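Speaker notes - "An arm in the shed", Drornlow workshop night, 16/07/2026

Get the mic sorted first. Last time I talked for a whole slide before anyone in the back told me.

Hi everybody, I'm Malachy Egan, I rent the bench by the window, and if you've heard swearing from that direction since January, it was me. Ferhat Yurt did most of the wiring and he's sitting over there, so any hard questions about power go straight to him (point at Ferhat, wait for him to wave).

So what did we want? An arm that picks small parts off the floor and drops them in a bin. That's it! I dropped a lot of spacers last winter and I got tired of crawling after them. A normal person would buy a magnet on a stick. The spacers are nylon, so there goes the magnet.

Money slide. We said 300 dollars and we kept to it, mostly because the motors came out of a dead machine from the Leston swap meet. Don't read the table out loud, people can read. Do mention that shipping on the bearings cost more than the bearings.

Next, the fingers. I could talk about fingers all night, so Ferhat is going to cough when I've had five minutes. Our first ones were flat and skinny and they pushed everything away. You'd close on a spacer and it would squirt out sideways and go under the lathe. The long ones with a round tip are so much nicer to work with - you can come down at a bit of an angle and the tip doesn't dig in. They're hollow at the top too, and that's where the screw goes in to hold them to the bracket. 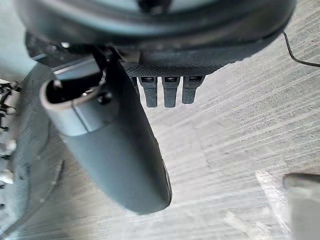

Getting at that screw is a pain, by the way. You need a long driver and a steady hand, and you need to do it before the cable goes on, which I forgot more than once. If I built it again I'd turn the bracket around so the screw faced out. Ferhat says he told me this in January. He did.

Cables. Slow down here, it's the bit people ask about afterward. Leave slack at the wrist, more than looks right. Our first cable was cut to a neat length and it pulled out the minute the wrist turned all the way over. Then tie it down in one place only. We tied it in 2 and it kinked between them.

Software, keep it short. The arm goes to a spot, looks, moves a little, looks again, closes. The whole control script is 1159 lines and I'd guess half of that is me being nervous and adding checks. Happy to share it, come and find me.

Results! Our best evening so far was 44 spacers in the bin. I was so pleased I called my sister in Tarnthorpe, who asked if it could do laundry. Tell them about the bad evening as well, when the sun came in low and the glare on the floor sent the arm after nothing at all for an hour. We hung a blanket over the window. The blanket is still there.

What's next: softer pads on the tips, a proper stop button I can reach with my foot, and a name, because Ferhat keeps calling it Sönmez and now it's on the label maker tape.

Questions. If it's quiet, ask who has a spare power supply at home. Then thank Ferhat, and remind people to sign the sheet by the door before they leave.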